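Blog > Household > Paper and Filing

March 8, 2021
By Francine Melnyk

I spent most of February sorting family papers. My aunt kept everything from her years in Drurnow, and when she moved to a smaller place the whole lot came to me. Letters, receipts, bank books, church bulletins, seed orders, and 17 years of pocket diaries. She didn't want any of it back. She did want me to read the diaries, and I've gotten through 2 so far.

My first mistake was sorting by person. It sounds sensible, but a letter from my uncle that is mostly news of my grandmother could go in either pile, and I kept moving the same sheets back and forth. After a week I gave up and sorted by year instead. Anything without a date went in a folder marked "unsure." That folder is thick.

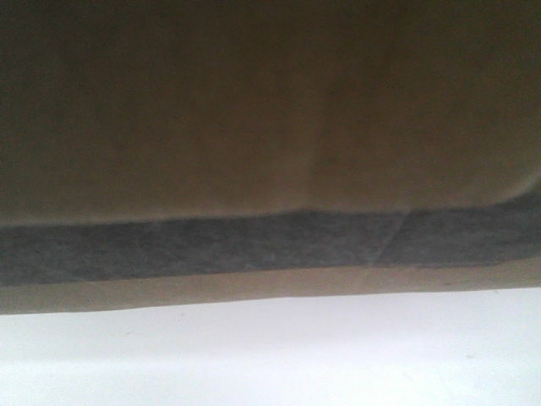
Plain brown, which suits me fine.

Paper clips were the slow part. The old ones had rusted onto the pages and I slid a bit of stiff plastic under each one before lifting it off. Rubber bands were worse – they had gone hard and stuck to the envelopes. I didn't pull at those. I let the bits drop off when they were ready and brushed the rest away with a soft paintbrush.

I unfolded most of the letters and laid them flat in folders, one year to a folder. The envelopes stay with their letters, because the postmark is often the only date there is. Notes go on the folder in pencil. My cousin Anitha Thampi wanted sticky notes on everything and we had a short argument about it. She has since agreed to a notebook, which she keeps at her house.

I threw out the electric bills, except for one from each year. I kept all the seed orders, which list every bean and squash she grew behind the house on Bemholm Road, with prices and her opinions in the margin. "Never again" is written next to the white eggplant three years running.
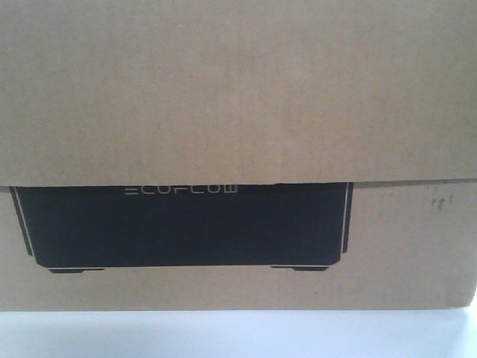 Is the attic all right for storing old letters?
A closet in the main part of the house is better, since attics get hot in summer and cold in winter and paper does poorly with the change.

The diaries are going on the shelf in the back bedroom where I can get at them. I'm reading a few pages a night. She wrote in ballpoint, very small, and mostly recorded the weather, who called, and what she paid for things. There is a long entry on a dispute with a neighbor named Ouellet over a fence, and then he isn't mentioned for months – next thing, he's at the house for Sunday dinner. I've asked her what happened and she says she doesn't remember any fence.

I still have the photographs to do. Most have nothing written on the back, so I'm taking a stack over to her on Saturday along with a soft pencil.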